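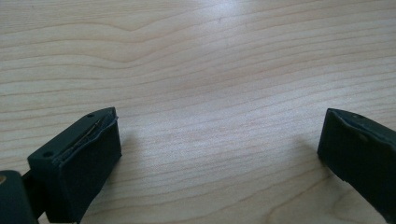 Come and join our supper choir (altos and basses, I'm looking at you)

Hi! I'm Teresa Cunha and I run Skeltetti, a community choir that sings first and eats afterward, and we're looking for new people for the spring season. If you've been humming in the car for years and wondering if there's anything more to it, please keep reading. If you sang in high school and stopped when life got busy, keep reading too, you're basically our whole tenor section.

A bit about who we are. We started as six people in my living room working through a folder of Portuguese and Georgian songs that my old teacher Leonor Loureiro had copied out by hand (her sharps look like tiny fences, you get used to it). We're now 37 singers, which sounds like plenty until you find out that 21 of them are sopranos. I love my sopranos! But when the basses have flu, the low notes just go missing, and in August we did an outdoor set where the entire bass line was Sushil Mathur and a guy from the audience who turned out to know the song.

So this is what I need: four or five altos, as many basses as will have us, and a couple of tenors if you're out there. Sopranos, I'm sorry, there's a waiting list, but write to me anyway and I'll put you on it. A few people have moved off it faster than they expected.

Do you need to read music?

No. About half of us do. I teach most things by ear, line by line, and I send out recordings of every part so you can practice while you do the dishes. If you do read, you'll get the sheet music as well, and you may end up sitting next to someone who leans on you a little for the tricky entries. Please be nice about it.

Is there an audition?

Sort of, but don't panic. You come to two rehearsals and sing along with whichever part feels comfortable. At some point in the second one I take you into the hallway for five minutes and we sing a scale and a round together. I'm listening for where your voice sits and whether you can hold your own line while I sing something else in your ear. I have never once asked anyone to sing a solo in the hallway and I'm not about to start.

When and where

Tuesday evenings, 7:00 to 8:45, upstairs at the Kristiansen building on Mill Street. The door is the green one on the side, next to the bike rack. There's an elevator, but it's slow and it needs a firm push on the button. Then supper until whenever people drift home, usually 9:45 or so.

Supper is a big part of it, so I should explain. We take turns cooking in groups of four, and your turn comes up twice in a season. Soup and bread is completely fine. Ilídio Simões once made a fish stew that people still bring up, and then the week after we had grilled cheese and that was a great night as well. We're good about allergies – there's a list on the kitchen door and you add yourself to it on your first evening.

What we're singing this spring

Three of Leonor's songs, including the long one with the overlapping verses. A couple of shape-note hymns, loud. A lullaby that Sushil's aunt taught him, which he and I have been arranging in four parts and which still has a bar in the middle I'm not happy with. And one brand-new piece called Tarkent, written for us by Sorin Tudose, who plays piano for us on the rare occasions when we use one. It has a section where everyone whispers. I wasn't sure about the whispering at first and now it's the bit I look forward to all week.

We have two dates to sing for other people: a short set at the library in late March and our own concert in May. The room we use for that one seats 103, and last year we had people standing along the back wall! I'd like you to be there for both, plus the Saturday workshop before the May concert (bring lunch for that one, we don't cook on Saturdays).

What I ask of you

Come most weeks. Everybody misses one now and then, and that's fine, just send me a text so I know how many bowls to put out. Listen to the recordings between rehearsals, even if it's only twice through. Own a pencil. Wear something dark with a bit of red for concerts, and you don't have to buy anything special – a red sock counts.

And please leave the perfume at home, we stand close together.

What it costs

The season is $6 a week, paid by the month, and that covers the room and the copying. Ingredients for supper get split among the four people cooking. If money is tight, tell me and we'll work something out between the two of us, no forms and no explanation needed. A few singers pay extra each month for exactly this, so you're not putting anybody out.

How to get in touch

Write to me through the contact form on the choir page, or catch me after any rehearsal. Tell me your name, what part you think you sing (a guess is fine, "low-ish" is a perfectly good answer), and one song you know all the words to. I really do read that last one and I've built half an encore out of people's answers.

I'd love to hear from you by Friday, December 16, 2022, so I can get the recordings out before the holidays. We start up again the second Tuesday in January. If you see this later than that, write anyway, I take new people up to the end of February and then we close the doors until fall so the group can settle.

Oh, and if you can't sing a note but you're handy with page layout, I also need somebody to put together the concert program. There's no pay, but you get supper.

Teresa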